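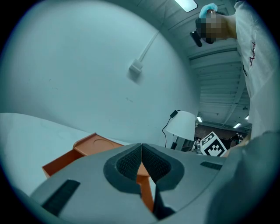

Issue 8, page 20

Dehua Dong has held a lot of grippers this year and has opinions about all of them. "The first one pinched me," she says. "The second one I pinched back."

She works at Fuvier, on the upper floor of a building in Storkusville that used to sell carpets, and her job since the winter has been to decide which hand-held gripper the company should use for recording tasks. A person squeezes it, the fingers close, the camera watches, and some weeks later a robot arm is expected to have learned something. Choosing between the candidates was supposed to take a fortnight. I went to see her on 3/23/23, by which time the fortnight had been over for quite a while.

She talks quickly and tidies as she goes. There were two grippers in the running by then, both grey, both with padded fingers, known in the office by the names of the people who had argued for them. The Romain has stiff fingers and a light squeeze. The Kamol has softer padding and a handle that Dong describes as "fine, if you have borrowed somebody else's hand".

Romain Bodin, at the next desk, did not look up. "It's a good handle," he said, although it wasn't his.

The test is dull by design. You pick up a thing, you put it down somewhere else, you do it again. Each gripper gets 250 goes, shared between whoever can be talked into it. The objects come out of a crate and include a sponge, a mug, a tape measure and an orange plastic tray that everyone has come to dislike.

"It's the edges," said Dong. "They're raised, so you think, lovely, something to grab. Then you come in at a slight angle and it swings round to look at you. With the stiff fingers you feel that happen. With the soft ones you don't feel it at all, and you go home thinking you've had a good day."

Then you look at the recording?

"Then you look at the recording."

The padding has taken up more of her time than anything with a circuit in it. She has tried 6 kinds of foam, some sent by a supplier called Greltby and some cut up from things she would rather I didn't list. Textured foam won, more or less. Smooth foam held the tray better on the first day and worse on every day after that, and she suspects hand cream. She has asked people to stop using hand cream. This has gone down about as well as you would expect.

Cameras come next on her list of grievances. Both grippers carry a very wide lens, so that the fingers and most of the room are in view together. It makes straight tables bend and gives everybody enormous shoulders. Dong had wanted something narrower. She lost.

"I said, why do we need to see the ceiling? And Kamol said the ceiling is useful, it doesn't move. Which is true. I've checked."

Kamol Tanasarn looks after the tracking, and is the reason there are cubes with black-and-white markers on them near the places where people work. I asked him what he would change. He thought about it for some time.

"Lampshades," he said. "A plain white one has nothing on it to hold on to. Same with white walls. I would have everything in tartan."

Has he put this to anyone?

"Twice."

The arms themselves live at Thepsuriya, the partner lab, where Napaporn Thaweesak runs whatever Storkusville sends over. I spoke to her by phone. She is polite about the recordings in the way that a music teacher is polite about the recorder.

"People are very clever with their wrists," she told me. "They turn the gripper over, they tuck the elbow in, they lean across the table. It all looks easy. My arm can't lean. So I write back and say, please, could you do it again as though you were bolted down?"

Dong has printed this out. She has also started sitting people on a stool, which helped for a while, until they learned to lean on the stool.

As for the result, the Romain was ahead when I visited, mostly on the tray and entirely on comfort. The Kamol was better with the sponge. Waraporn Chuensuk, who signs for things, would like a decision by April and has offered to toss a coin.

"I've thought about the coin," said Dong. "Neither of them can pick one up."

She reckons a third gripper might manage it. It was due the following week, and she had already cleared a shelf.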